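The Bathroom Shelf That Does Less

Skincare brands want you to buy a routine. A skeptic spends a season finding out how much of it she could put down.

The serum came in a box, inside a sleeve, inside another box, with a card telling me I had joined a community. I had not. I had bought half a bottle's worth of liquid in a bottle with a very thick bottom.

That was in September, and the serum was from Garkudov, a label that went from a single face oil to a full wall of products in what felt like one summer. I bought it the way most people buy these things, late at night, after watching a stranger pat it onto cheekbones that were already better than mine. The website suggested I also needed a toner to prepare for it, an essence to follow the toner, and a barrier cream to repair whatever the first three had been up to. I added the toner. I am not proud of that.

I have been writing about beauty long enough to remember when a skin routine was soap, a moisturizer and a vague sense of guilt about sunscreen. Today the standard advice for a person with nothing much wrong with her face can run to 10 steps, and the steps are split between morning and night, with a third schedule for weekends. Question any single one of them and somebody will tell you it only works with the other nine.

So I decided to go through my own shelf and ask of each thing what it was supposed to do, how I would know if it had done it, and what I paid.

The price of a dropper

Price first. Everything on the shelf and in the drawer under it came to a little over $800. I added it up twice. Some of that was gifts and samples I had assigned a fair value to, and a good part of it was serums, which are sold in the smallest bottles for the most money and have the highest hopes attached to them.

I put three vitamin C serums side by side: Garkudov's, one from the drugstore line Tapsell, and one from Parnidico, which sells through salons and likes the word "clinical." The Parnidico bottle cost more than four times what the Tapsell did. The first several ingredients on all three labels were close enough that I had to keep checking which bottle I was holding. That doesn't prove they're the same. Formulas matter, the form of the vitamin matters, and so does how the stuff is kept from going brown before you finish it. But none of the three labels told me how much of the active ingredient was inside, and when I wrote to ask, only Tapsell gave me a figure. Parnidico sent a brochure. Garkudov sent a discount code.

I used the code, for the record. It was for shampoo.

What "clinically proven" is carrying

The Parnidico brochure had a chart in it. It showed that nearly everyone who tried the serum agreed that their skin "looked more radiant." The small type explained that this was a self-assessment, that the people doing the assessing had been given the product free, and that they had used it along with the company's own cleanser and cream. No one in the test had been given a plain moisturizer and told it was the serum.

I don't think that's fraud. It's a survey of how people felt after a month of paying attention to their faces, and people who pay attention to their faces do tend to feel better about them. They drink some water. They stop sleeping in mascara. My objection is to the word "proven," which is being asked to carry a couch up the stairs by itself.

Other phrases I've stopped reading: "dermatologist tested," which doesn't say what the dermatologist thought. "Visible results," which doesn't say visible to whom. "Up to," wherever it appears. "Clean," which has no agreed meaning that I have been able to find, and which seems mostly to suggest that everyone else's cream is dirty.

The device question

Then there are the machines. Modow sells a light mask for $200, and I was lent one by a friend who had gotten bored with it. You lie down for a quarter of an hour with red light on your face. It's warm, it hums slightly, and it is impossible to look at your phone while wearing it, and I suspect that last part accounts for much of its fan base.

I wore it at 9 p.m. most nights for six weeks. At the end I compared photographs of myself and saw a woman standing in slightly better light. I know there is real research on light and skin, and I know that the equipment in a doctor's office is a different animal from a plastic shell with a charging cable. What I couldn't find was anything showing that this shell, at this strength, did what the ad said it would. The manual lists the colors of the light. It's much quieter about the output.

My friend has not asked for it back.

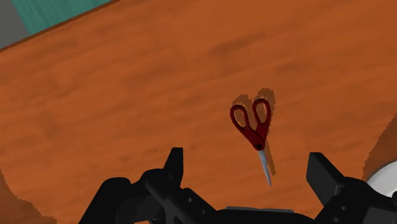
Taking things away

After the mask I went the other way and began removing products, one a week, starting with whichever I was least able to explain. Toner went first. Then the essence, which I had been applying for a year on the understanding that it was Korean and therefore knew something. Then an eye cream whose ingredient list was, near enough, the ingredient list of the face cream sitting next to it.

Nothing happened. I mean this as a report, with all the limits of a report on one face. No breakouts, no sudden dryness, no coworkers asking if I was sleeping all right. The only week I noticed a difference was the week I took out an exfoliating acid, and the difference was that my cheeks stopped stinging when I washed them. I had been treating the sting with a soothing mist. I'd been quite loyal to that mist.

Here the beauty industry has a reply ready, and it's a fair one. Some products work slowly. Prevention is hard to see. If a cream stopped a line from forming, where would I look for the line? I accept all that for sunscreen, where there is a great deal of evidence and where I've never heard a serious argument on the other side. I accept it with more caution for retinoids, which have been studied for decades and which have the decency to make you peel a little. I don't see why the same patience is owed to a mushroom essence.

The pleasure defense

The better argument for the full shelf is that people enjoy it. I enjoy it. I like glass jars and I like the smell of the Garkudov oil, which is somewhere between orange peel and a nice hotel. A friend of mine calls her evening routine the only part of the day when no one is allowed to talk to her, and I wouldn't take a single bottle away from her.

But pleasure isn't how it is sold. Candles are sold as pleasure. Face products are sold as repair, and to sell repair you first have to point out damage. The Garkudov site has a quiz that diagnoses your skin. I took it three times, with different answers, once claiming to be nineteen with no concerns at all. All three of us had a compromised barrier. The recommended routine for the nineteen-year-old cost more than mine did.

The quiz page says it has been taken by 3000 people since it was added. I'd like to meet one who was told she was fine.

What stayed

I'm down to a gentle cleanser, a plain moisturizer in a tub with no story, sunscreen, and a retinoid a few nights a week. The Tapsell vitamin C is still there too. I can't say it does anything. It was cheap, they answered my email, and I want to finish the bottle.

The Garkudov serum ran out before the holidays. I've had four messages since then reminding me that it's time to restock, the latest with the subject line "Your skin misses us." My skin has not brought it up.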